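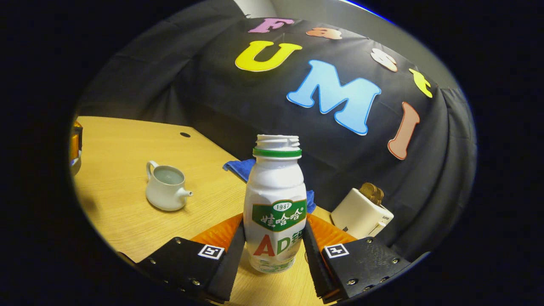

Household Task Readiness: Station Safety and Inspection Checklist

6 min read

Site: Rombridge, Entwistle Building, ground floor
Inspection date: 2024-02-20
Inspector: Lionel Bellamy
Reviewed by: Gyula Kelemen
Form applies to: breakfast table station, hand-held and arm-mounted work

Purpose of this inspection

The site operates a small program to find out which household and shop-floor chores can be handed to a machine without a person standing by. This form records the condition of the station, the tools and the objects in use, and gives a finding on each chore. A chore may be rated Attended (a trained person is within reach of the stop control), Supervised (a person is in the room) or Unattended. Ratings are given to the chore as performed at this station and do not carry over to a real kitchen.

Items are marked Pass, Pass with comment, Action, or Not inspected.

Section 1. Table and surroundings

1.1 Work surface is stable and level. Pass.

1.2 Openings in the work surface are covered or are kept out of the work area. Pass with comment.
Comment: There is a small round hole near the back edge of the table. It is well behind the objects being handled, but liquid reaching it would leave the tabletop by that route. No power strip is to be placed under it. A cover is to be fitted before the pouring work resumes.

1.3 Hanging material is secured. Pass with comment.
Comment: The black fabric behind the table hangs in folds at both sides. The foam letters attached to it, which read "Fast UMI," were checked by hand and are firm. Arm travel toward the back of the table must stop short of the folds. The limit currently set on the Raltance arm allows this, but only just, and the setting is not written down anywhere at the station.

1.4 Walkway behind the operator is clear. Pass.

1.5 Emergency stop can be reached from both ends of the table. Action.
Comment: Reached from the left end only. The cable is too short. This was also noted at the last inspection.

Section 2. Gripper and fingers

2.1 Finger plates are straight and free of cracks. Pass.

2.2 Screws are present and tight. Pass with comment.
Comment: The small hex screws around the marker on each finger were tested with a driver. One took a quarter turn. Operators should add this to the start-of-shift routine.

2.3 Soft pads are seated and undamaged. Pass.
Comment: The orange curved pads bear well on a round bottle. Their grip on flat or soft items was not part of this inspection and should not be assumed.

2.4 Square markers are clean and readable. Pass.
Comment: Markers are to be wiped with a dry cloth only. The Prudix cleaning contract does not cover the tools, and contract staff have been asked to leave them alone.

2.5 Grip force is limited. Pass with comment.
Comment: On the arm, force is limited in software to 35 newtons. On the hand-held tool it is limited by the operator's own judgment. The plastic drink bottle shows slight dents and creases at the shoulders. The cause could not be established, and the station keeps no record of the condition of objects when they are put into use. One should be started.

Section 3. Objects in use

3.1 Containers are suitable for handling. Pass with comment.
Comment: The drink bottle is in use with no cap. Open containers are allowed for Attended work. For Supervised or Unattended work the cap must be on, or the bottle must be replaced by a closed one of the same shape.

3.2 Ceramic and glass items are identified and listed. Action.
Comment: The small white pitcher is ceramic, is open at the top and holds a pale liquid. It is not on the object list. It must be added, and the liquid must be named on the list along with the date it was poured. The inspector did not taste or test it.

3.3 Food and food containers are separated from staff food. Action.
Comment: A drink bottle with its original label looks like somebody's drink. Bottles taken into use at the station must carry a sticker reading NOT FOR DRINKING. Place the sticker on the back, away from the label panel, so that recordings made before and after the change remain comparable.

3.4 Appliances are unplugged or are non-working models. Pass.
Comment: The toaster at this station is a toy. It presents no heat or electrical hazard. Any chore rating earned with it applies to placing and removing light slices and says nothing on the handling of a hot appliance. Staff have asked whether the toaster chore can be reported as "making toast." It cannot.

3.5 Cloths are dry, folded and within reach for spills. Pass with comment.
Comment: The folded blue towel behind the bottle is itself an object in the tasks. A second cloth must be kept at the end of the table for cleanup and must be a different color.

Section 4. Chore ratings

The rating threshold is 80 percent of attempts completed without a drop, spill or human correction. The figures below are from the station log. Attempts with the hand-held gripper are demonstrations by a person and do not count toward a rating, however well they went. The log holds 1656 of these. It holds 391 attempts by the arm acting on its own, across all chores.

4.1 Lifting an upright bottle and setting it down. Rated Supervised.
Comment: Over the threshold. Unattended was requested and is refused. The arm does well when the bottle is standing clear of other things, and much less well when the pitcher has been left close to it. A breakfast table in a home is crowded most of the day.

4.2 Pouring from the pitcher. Rated Attended.
Comment: Under the threshold. The arm tilts the pitcher correctly and then does not stop in good time. Spills are small but they occur, and the table has an uncovered hole in it (see 1.2). A person learning the same job makes the same mistake for a morning and then does not make it again. The arm has not shown this.

4.3 Placing slices in the toaster. Rated Supervised.
Comment: Over the threshold with the toy. See 3.4 for the limits of this finding.

4.4 Folding the towel. Not rated.
Comment: Too few attempts by the arm. Those in the log end in something that an operator has recorded as "folded" and that the inspector would unfold and do again. A written standard for a folded towel is needed before this chore can be rated. Mr. Kelemen has agreed to supply one — corners matched, no edge hanging over the table.

4.5 Clearing the table at the end of a session. Not inspected.
Comment: At present this is done by the staff. It was pointed out during the visit that it is also the chore most of them would like to give away first.

Section 5. General comments

The station is in good order and the staff follow the written procedures where written procedures exist. Most of the actions raised above concern records and labels.

On the wider question put to this inspection, whether the machine can take over breakfast chores in a household, the finding is not yet. Single movements are reliable enough to watch from across a room. A chore is a string of such movements among objects that other people have moved, opened or half emptied, and the log contains very little of that kind. The inspector recommends that at least part of the next set of attempts start from a table laid by someone outside the program.

Reviewer's note (G. Kelemen): Agreed, with one reservation on 4.1. The crowding tests used a single layout. I would keep the rating but would not quote it outside Entwistle until two more layouts have been run.

Section 6. Actions

A1. Fit a cover to the hole in the tabletop (1.2). Before any pouring.
A2. Write the arm travel limit on the station card (1.3).
A3. Replace the emergency stop cable with a longer one (1.5). Repeat finding. The arm is not to run unless a second person is standing at the left end.
A4. Add the pitcher and its contents to the object list (3.2).
A5. Label drink bottles and start an object condition record (2.5, 3.3).
A6. Supply a second cloth (3.5).
A7. Issue the towel standard (4.4). Owner: G. Kelemen.

A3 is to be closed first. Next inspection: April, same form, with item 4.5 included.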